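Papers > Low-cost manipulation > Building and using the Vallside gripper

4. The hand-held gripper: build and first use

4.1 Where it was made

We built the gripper in the shared workshop at Vallside, on two benches near the window, with the tools that any member can use. This mattered to us a great deal. A design that needs a milling machine or a clean room is a fine thing, but it would have shut out the people we most wanted to reach, and we were delighted to find how far ordinary hand tools and a shared printer would take us. The first working copy was finished in March by Rawan Abu Hammour, who had never made a linkage before and who went on to write most of the assembly notes (they are far better than the ones we started with).

The tool is held in one hand and closed with a trigger. A small camera looks down over the fingers, so each recording shows the fingers and whatever lies between or beyond them. There is no motor. The same pair of fingers can later be fitted to the Okier arm, which the workshop already owned, and the arm then sees its work from nearly the same place as the hand-held camera did. We think this is the most pleasing part of the whole build!

4.2 Fingers and linkage

Both fingers are printed in black, with the broad faces turned inwards. Each one is joined to the grip by a short linkage, also black, and the pivots run in brass-coloured rings pressed into the printed parts. Our first attempt had no rings at all, and the holes wore oval so quickly that the tips no longer met. Adding them took one evening and cured the problem completely.

We printed the fingers lying on their sides. This gives a rougher long edge, which we could have sanded, but we left it alone after finding that sanding by hand made the two fingers differ from each other. A full set of printed parts takes almost 30 hours on the workshop's Haddad printer, so we usually started a set on Friday and collected it after the weekend.

4.3 Recording at the bench

We collected 176 recordings for this first study, each one a single attempt at picking up a small part and setting it down elsewhere on the same surface. Members took turns. We gave them a one-page sheet and no other training, and we were struck by how quickly people settled into a steady way of moving. Most began by closing the fingers too early, saw this for themselves on playback, and slowed down.

Between attempts we asked for a short stretch with the fingers open and nothing held. We use this stretch to find the resting gap, which drifts a little as the trigger spring beds in, and to correct the finger opening in the recording that follows. The correction is simple: we find the two inner edges near the tips, measure the distance between them in the picture, and compare it with the value stored when the tool was put together. Figure 6 gives a view from the camera with the fingers open over a wood-grain surface.

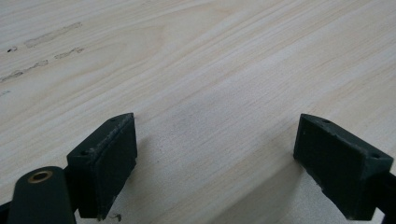

Figure 6. Open fingers before an attempt, with the inner faces turned towards the gap.

The edge finder is part of Pisteo, our small recording program, and it worked well on the plain benches from the start. Shadows gave it more trouble. A shadow lying next to a black finger can be taken for part of the finger, and the gap then reads too narrow. We tried a second lamp, which helped on one side and made matters worse on the other. What did help was taking the edge from several pictures in a row and keeping the middle value. After that change only 2 recordings needed their gap set by hand.

Wood grain was a nice surprise. We had expected long grain lines to confuse the edge finder, and for a while we thought of covering the benches with plain paper. In practice the lines are much paler than the fingers and the program passes over them happily, so the benches stayed as they were. Members could go on using them for their own work, and the setting of our recordings stayed close to the places where we hope the tool will be used.

4.4 Fitting the fingers to the arm

Moving the fingers from the grip to the Okier arm means taking out the pivot pins, swapping the trigger plate for a motor plate and putting the pins back. We repeated the gap measurement after each swap, using the same open position as before.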